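Gasero folding cell: questions we keep getting

Why did it stop in the middle of a shirt?
The left gripper lost its zero at cycle 274 and kept squeezing. The Wendt controller noticed, eventually.

Was anyone hurt?
No. One sleeve, and Gunther Schwerdtfeger's pride.

Can I reach in and free the shirt?
No. Hit the stop first — then reach in.

What does the cell handle?
T-shirts, mostly.

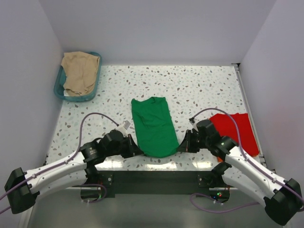
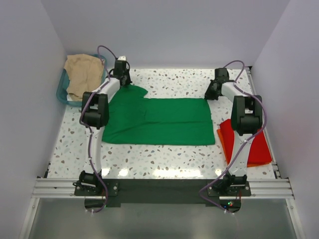

When will it be fixed?
New firmware is due in December. Until then, re-zero both grippers every 100 cycles and complain to Gunther.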